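Filed under: Course Materials > Housekeeping and Textile Care > Unit 4

Handling and Folding Small Cloths

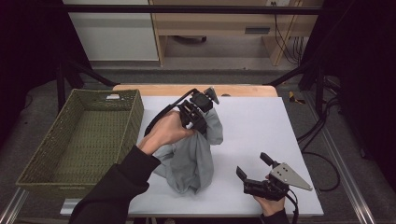
This unit covers small flat items: dish towels, napkins, dust cloths and cleaning cloths. Sheets and table linens come in Unit 5. Read these notes before the practical in Room 64 and bring the Drurko workbook with you.

1. Setting up

Work on a flat, light-colored surface at waist height. Stains, lint and loose threads show up well against white. Clear the table except for the cloth you are working on and one basket. The basket goes to one side, within reach, and stays there for the whole exercise. Students who move it halfway through tend to lose track of which cloths are finished.

2. Opening a crumpled cloth

A cloth that has been dropped in a heap hides its corners. Do not dig for them. Take hold near the top of the heap and lift slowly, and let the rest hang. The weight of the fabric opens most of the folds. Leave the lower part touching the table so the cloth does not swing or twist.

While it hangs, look for a hem. Follow the hem with the free hand until you reach a corner, then grip that corner and let go of the first hold. Move along the next edge to a second corner. You now have one side of the cloth stretched between two points and can lay it down away from you.

If the cloth comes up as a rope, put it down, turn the heap and lift from a different spot. Shaking is allowed for dry towels but not for dust cloths.

3. Flattening

Smooth from the center toward the edges. Two or three passes are enough. Thin cotton holds small wrinkles and they do not matter at this stage — you are after square corners.

4. Folding

Fold in half with the edges matched, then in half again the other way. For shelf storage, fold once more so the closed edge faces out. Course sizes follow the Vetano chart, sheet 1082.

5. Into the basket

Woven baskets can snag loose weaves, so lower the cloth in flat and do not drag it across the rim. Stack with the closed edges all on one side. Keep different fabrics in different baskets.

Practical assessment

The unit is marked out of 100. Opening and corner finding carry the most weight. Marks are taken off for cloths folded with the hem inside out.

Reading: Jandik, chapter on household cottons. Từ, section on storage, is optional.

Course code 2401. Workbook pages are due at the start of the January practical.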